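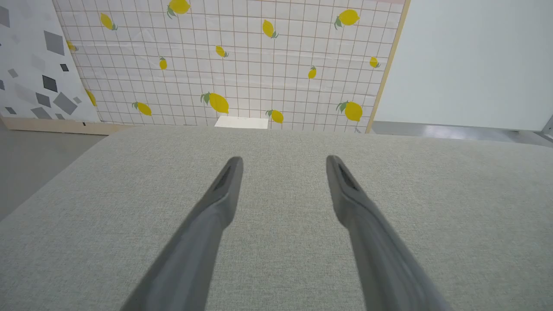 Search articles Search

Magazine > Features > Automation

Forty demonstrations before lunch

The Gotport site of Ridside records examples for a learning system called Rajan. An example is one complete attempt at a task, stored as joint positions, gripper commands and video. The target for October is 2,000 usable attempts.

Backdrops are part of the method. A policy trained against a single wall tends to learn the wall, so printed panels are exchanged between blocks of 40 attempts. The log sheet lists 9 patterns, lemons and gray squares among them. Lighting is noted separately.

Cloth takes up most of the schedule. A rigid block can be described by its position and angle. A shirt has no such short description, and two drops from the same height seldom give the same heap. 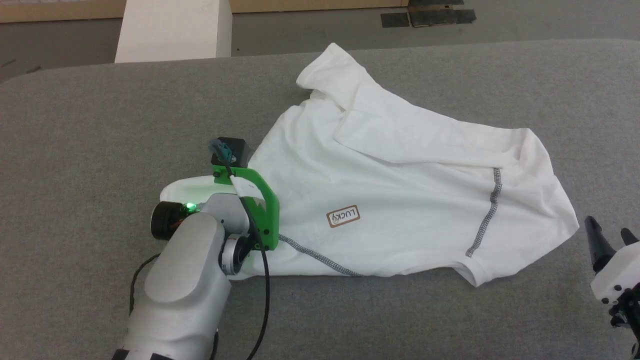 A white T-shirt on the felt-covered table, with a green gripper bracket and its camera over the fabric.

Labels and seams get particular attention in review. They are often the only marks on a plain garment that show which way it is turned - a label lying sideways is kept in the set, and so is one that is hidden.

Attempts are scored by two reviewers. Failed grasps stay in a separate folder, with the time of the first error. Flelville, the firm that trains the model, asked for them after an early version repeated a bad grasp without pausing. The folder is delivered with the rest at the end of each block.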